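Section 3. Setting Up the Sorting Table

This section applies to all sites that use the Prodska small-goods procedure, including the Danby stockroom and the Mernar returns counter. It covers preparation of the table, assignment of the containers, and placement of cartons and flat packets. Staff should read Section 2 (Receiving) before beginning. Labels and count sheets are covered in Section 4.

3.1 Before you begin

Confirm that the following items are at hand:

One table with a plain, level top
One blue crate
One yellow tray, the smaller of the two yellow containers
One large yellow bin
A dry, lint-free cloth
The current count sheet, with the shelf code already written in

The containers are ordered as a set. If one is cracked or missing, request a single replacement from stores using the Seneviratne parts form. Do not substitute a container of another color, as the count sheets refer to the containers by color.

CAUTION: Do not load any container above 5 pounds while it is on the table. Heavier goods are sorted on the floor pallet as described in Section 6.

3.2 Placing the table

1. Stand the table with its long side against a wall. Leave enough room on the working side for one person to step back and turn.

2. Check that the table does not rock. Adjust the feet if necessary.

3. Wipe the top with the cloth. If a cleaning spray has been used, wait until the surface is fully dry before setting anything on it. Paper cartons mark easily and cannot be returned to stock once stained.

4. Route any cables behind the table.

5. Remove cups, tape rolls, knives and paperwork from the top. The count sheet is kept on the clipboard hook.

3.3 Placing the containers

1. Set the blue crate on the left side of the table.

2. Set the smaller yellow tray in the middle.

3. Set the large yellow bin on the right.

4. Straighten the row. The containers may stand close together, but no rim should rest on top of another.

5. Look into each container before use. Cartons left from an earlier batch are to be removed and entered on the open items line of the count sheet.

Note: Left-handed staff may ask the shift lead to approve a reversed row. The reversal must be written at the top of the count sheet before the first item is placed.

3.4 Use of each container

Blue crate. Flat packets, cards and sleeves. These are stood on edge so that they can be thumbed through without being lifted out. A packet may lean, provided it does not bend.

Small yellow tray. Small cartons under inspection. The tray is shallow enough for a carton to be read and picked up without reaching down. At Danby, no more than 3 cartons are held in the tray at one time.

Large yellow bin. Cartons that have passed inspection. The bin remains empty until the first carton has been checked and recorded.

3.5 Placing cartons in the tray

1. Take one carton at a time from the receiving box.

2. Hold the carton by its sides. Do not press on the printed face or on the flaps.

3. Stand the first carton upright toward the back wall of the tray.

4. Place the next carton nearer the front so that both can be seen from the working side.

5. Release the carton only when its base is on the tray floor. If it tips, set it upright again before reaching for another.

6. Read the item name and compare it with the count sheet. If the two do not agree, set the carton aside and notify the shift lead.

7. Move the accepted carton to the large yellow bin and make one mark on the count sheet.

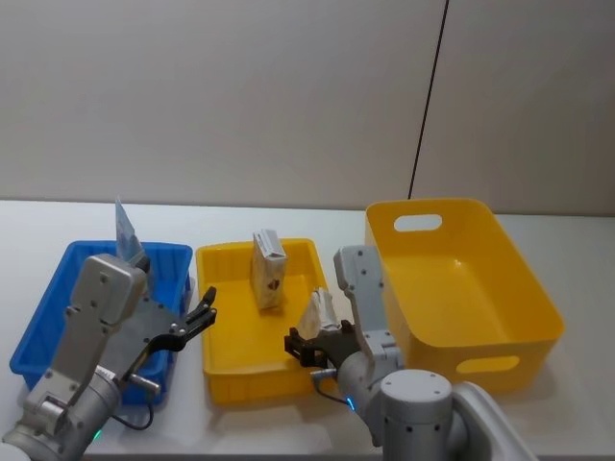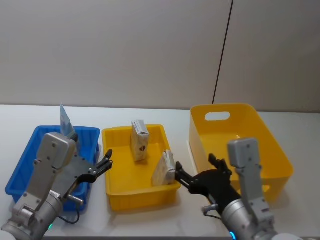 Small cartons in the middle tray, with the blue crate to the left and the large yellow bin to the right.

3.6 Damaged or doubtful items

A carton with a crushed corner may be accepted if the flaps are closed and the printing can be read in full. A carton that has been opened, taped again or dampened is not accepted. It is placed in a clear bag with a damage slip and taken to the returns shelf at the end of the batch.

Flat packets are checked for splits along the seal. Hold the packet up to the light and turn it once. A split packet goes in the same clear bag as any damaged cartons from that batch.

Items with no readable name are not to be identified by guesswork or by comparison with a similar carton. Record them as unnamed.

3.7 Batch limits

A standard batch is 1000 items. During the December intake, the limit is raised to 2000 items, and two people are assigned to the table in alternating turns. The change of turn takes place only when the tray is clear.

3.8 Closing the table

1. Finish the carton in hand and enter it.

2. Empty the tray first, then the blue crate, then the large bin.

3. Add the marks on the count sheet and have a second person repeat the addition. Both sign.

4. Wipe the inside of each container. Dust collects between the ribs of the tray and should be brushed out with a dry brush.

5. Return the containers to the lower shelf. Do not store goods in them overnight.

Questions about this section, including requests for a reversed row or a change in batch size, should be addressed to Bram Brouwer, Stockroom Procedures. Proposed corrections are to be submitted in writing and should quote the paragraph number.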